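Subject: Re: [hisis-household] Folding before sorting, or the other way about?

On Thursday evening a list member wrote:

> We have gone over to the Pillai way of doing the bedroom and I won't
> be going back. Everything made of cloth goes on the bed, you set a
> timer for 15 minutes, and you fold the lot before you decide where any
> of it lives. The Prutosholm handout says the same. Has anyone here
> tried it and NOT got on with it?

Yes, me. I gave it most of April and I'm not convinced.

My trouble is with folding first. If I fold a thing before I know where it's going, I fold it twice, because the shelf in our wardrobe is narrower than whatever size I guessed at. The handout claims you'll get through 29 items in a session. Items of what? A pillowcase is an item and so is a double duvet cover, and I know which one I'd sooner meet at nine at night.

I'm also wary of the Stusier boxes that always get mentioned in the same breath. We bought two. They hold plenty, but you can't see into them, so the spare curtains went in and we then spent a weekend looking for the spare curtains. A plain cardboard box with the flaps open has served us better and cost nothing.

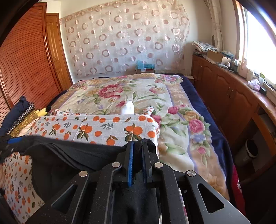 Dark things are where the timer method really falls down for me. Black cloth shows every bit of fluff, and I'd sooner deal with it by itself than have it go through the pile with everything else. On our bed it ends up next to the white cloth with the oranges on it, all on top of the rose blanket, and with that much pattern underneath I lose track of what I've folded and what I haven't. A plain sheet spread over the blanket first would help - though that's one more thing to fold at the end.

As for the claim in the archive that somebody sorted 300 pieces in an afternoon, I'd like to see the wardrobe a week later.

Does anyone sort by shelf first and fold standing at the wardrobe? That's what I've gone back to. It's slower, and my back complains, but things do stay where I put them.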